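White table top: oil, wax or paint?
Posted May 8, 2023

orozco_flats
So I finally have a big white table in the spare room and I love it, but the finish is matte and it shows everything. Coffee rings, pencil, you name it. I was going to put a clear wax over it, the Benura one, 67 bucks a can (ouch!). Has anyone tried that on white? 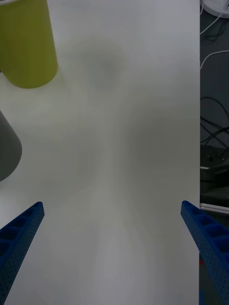
My worry is yellowing. My last table went the color of old teeth in a year and I'm not doing that again.

kettlepond
Don't wax it. I waxed a white desk last May and it took 7 coats of regret to get it off. Just wipe it with dish soap.

mudroom94
Disagree with kettlepond. Wax is fine if you go thin and buff it like crazy. People glob it on and then blame the can.

kettlepond
I did go thin! It still turned cream by the window.

orozco_flats
Ugh, mine gets sun all afternoon.

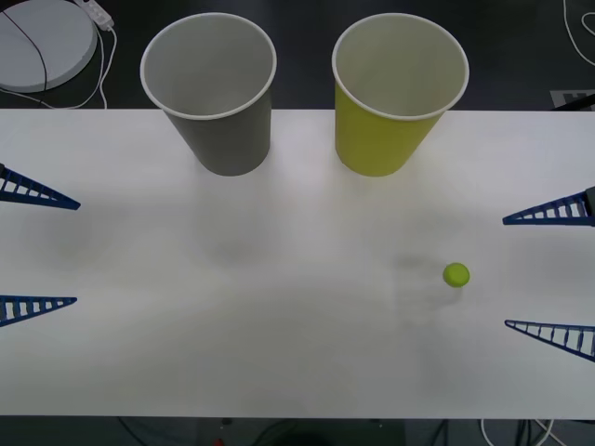

What about the water-based topcoat from Skudateck? The guy at the Fivholm store swears by it, but he also sold me the last table.

mudroom94
Water-based won't yellow nearly as much, I'll give you that. Sand lightly first, 700 grit or so, and test underneath.

kettlepond
Or soap. Soap is two dollars.

orozco_flats
Ok, testing the topcoat on the underside this week. Will post back.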